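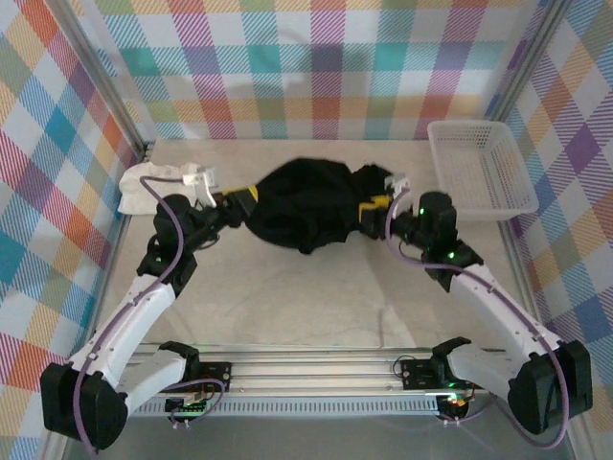 Notebook, Tekcombe bench, January

Continuing from the last entry. Laundry cell, two arms, mixed garments. The question for this month is the same one Soltent put in their letter: can the cell take a basket of clean clothes and leave a stack that a person would put in a drawer without touching it again. My answer before starting was no for anything soft and no for anything dark. I have changed my mind on one half of that.

Setup

Arms on the common rail as before. Finger pads are the yellow ones. I have stopped using the hard tips for cloth altogether; they hold well enough but they pull threads on knitwear and I was tired of finding loops. The pads are kinder and slip a bit more. Grip force set at the value from the December sheet, left and right the same.

Cell lining is still the plaid. It was put in so that the cameras would have something with texture to lock on to, and it does that. It also confuses the segmentation whenever the garment has a check or a stripe in it. Shirts with a check are parked until the retrained model arrives from Katayama. Not going to spend bench time on them.

Floor covering is the pale one. Contrast with dark garments is very good, contrast with white ones is poor. White cloths get missed, or get found and then lost halfway through a reach when the arm's shadow crosses them. I would like a mid-grey floor. Raised this before.

Method

Counting an attempt as starting when the first gripper closes on cloth and ending when both are open and clear. Outcomes logged as folded, folded badly, dropped, or abandoned. "Folded badly" means I would refold it. I am the only judge of that, so the number is worth what it's worth, but at least it is the same judge throughout.

155 attempts logged in this block. 138 of them ended with the garment on the floor of the cell in one piece and both grippers open, that is to say without a stop or an intervention from me. That figure says nothing about the fold. It only says the machine got to the end of its routine. I am writing it down because someone will quote it and I want the caveat on the same page.

Where the time goes

Folding proper is quick. Once the garment is flat and the corners are known, the two arms do a fold in half and a second fold without much fuss, and the result is square enough for a shelf. Nearly all of the time is spent before that, in getting a heap to become a flat thing with corners.

The present routine is: pick anywhere, lift, let it hang, look for the lowest point, take that with the other gripper, stretch, look again. With a towel this converges in two or three regrasps. With a tea towel the same, sometimes one. With a T-shirt it depends on whether the first grasp takes one layer or two. If it takes two, the shirt goes up as a bag and the lowest point is meaningless. The arms then stretch it between them as a rope and the model sees a rope, and you can't fold a rope.

I tried three things for the rope problem.

1. Shake. Both arms down quickly by a hand's width, then stop. Works on towels, which did not need it. On light jersey the cloth flaps and settles back into the same twist. Also sets the cables swinging and I don't like the noise from the left wrist.

2. Drop and start again. Crude. Costs a whole cycle but the second heap is usually better than the first. Best of the three by result.

3. Drag over the floor. Lower one end, pull slowly, let friction open it out. Promising on heavier cloth. On thin cloth the surface is too slippery and it simply follows the gripper as a bunch. A rougher mat might be all this wants.

Option 2 is the default for now, with a limit of 10 drops and then abandon. Limit was not reached often. When it was, the garment was always something slippery.

Dark cloth

This is the half where I was wrong. I expected black to be hopeless on the overhead view: no shading, no visible folds, an outline and nothing inside it. On the overhead view that is how it goes. The wrist cameras do better than I had allowed for. Close up and with the cell lights full on, the creases come up enough to find an edge, and the model will choose a raised fold and go for it with some confidence.

Prints help a great deal. A plain black area next to a printed one gives the model a boundary it can follow, and the print itself has detail to track while the arm is moving. The trouble is that it treats the edge of the print as the edge of the garment.
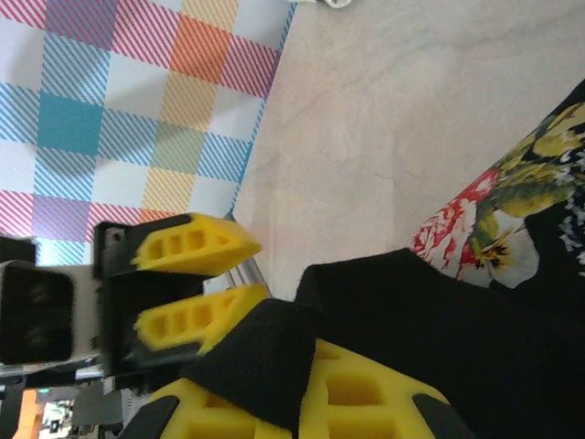
So a grasp aimed at a "corner" may be aimed at a flower. The fingers close on the middle of a panel, the cloth comes up as a tent, and everything after that is wasted. A cheap check would be to compare the depth on both sides of the supposed edge: a true hem sits proud of the floor, the border of a print does not. Have written this up as a request to Katayama. In the meantime I have put a crude version in the cell script. It refuses some good grasps. I accept that for now.

Pointed folds are the other attractor. Any peak of cloth near the fingers gets picked in preference to a flat hem further away. For lifting, a peak is fine, and is the easiest thing to pinch with wedge pads. For finding a corner it is nearly useless. The two aims should be separate in the planner: "lift" may take a peak, "spread" may not. At present there is one grasp score for both. I think this is the largest single improvement available and it needs no new hardware.

Pads

Wear inspected at the end of the block. Tips are slightly rounded on the left pair, right pair as new. The recesses pick up lint, which comes out with a dry brush. Brush them at the start of each session, add to the checklist. The supplier sheet gives a life of 3,000 closures and I have no reason to argue yet, though their test was done on card and ours is done on cotton. Keep a separate count.

When the pad is close to the wrist camera it takes up a good deal of the lower view. Nothing to be done about it short of moving the camera, and the calibration took long enough the first time. Mask it in software.

Basket

Putting the finished item in the basket is not solved and I have been leaving it out of the figures. The mesh catches on the finger corners on the way out. Approach from directly above works if the basket is well inside reach. If it's pushed into the corner, the wrist has to tilt and the fold opens as it goes in. A person would just slide the basket nearer first. The arms could do that too, there is nothing hard in it, but there is no routine for it, and this is a fair summary of the whole business: the gaps are mostly small jobs that no one has written down as jobs.

Comparison with a person

Timed myself on the same pile, no hurry. I am several times faster on every item and the difference is greatest on the shirts. Speed matters less than it sounds, if the thing can be left alone. It can't yet be left alone. A stop in the middle of a pile needs somebody to come over, clear the cell and press go, and an hour of standing nearby is an hour spent.

The Stoststead people ran the same kind of trial with flat linen only and were pleased with it. I can believe that. Flat linen of known size is a job I would hand over now. Pillowcases, tea towels, napkins: yes, with a person feeding and a person looking in now and then. A family wash, with socks and straps and one sleeve inside out: no. Turning a sleeve the right way out has not even been attempted here and I have no plan for it.

For the reply to Soltent, draft wording:

Flat items of one size - ready for a supervised trial.
Plain T-shirts and similar - folds well once spread; spreading unreliable.
Dark or printed clothing - better than expected with wrist cameras; grasp choice needs work.
Checked clothing - not tested with current model.
Small items, pairs, anything inside out - not started.
Loading the basket - works from above only.

They will want a single line saying yes or no. I would rather send the list.

Odds and ends

Right arm threw a joint temperature warning once, mid-afternoon, cleared by itself. Room was warm. Logged, no action.

Cable clips on both arms checked. One had slid along the link, moved back. If it slides again, use a tighter one.

Script change: grippers now open in order, left then right, with a short pause. Opening both at the same moment let heavier cloth fall back on itself and undid the last fold. With the pause it lays down better. Should have done it weeks ago.

Lights: the wrist view is a little overexposed on the bare floor. Fine for black cloth, bad for white. Exposure is fixed at present. Try two settings and switch by garment colour.

Next

- Split grasp score into lift and spread. First job.
- Rough mat under half the floor, repeat the drag test on thin jersey.
- Mask for the near pad in the wrist view.
- Ask again for a grey floor.
- Routine for pulling the basket forward. Try with an empty one, then with a few towels in it.
- Rerun the black garments only, same order, after the planner change, and keep the two sets of figures apart.

Cell powered down, arms parked, log copied to the shared drive under Tekcombe/laundry.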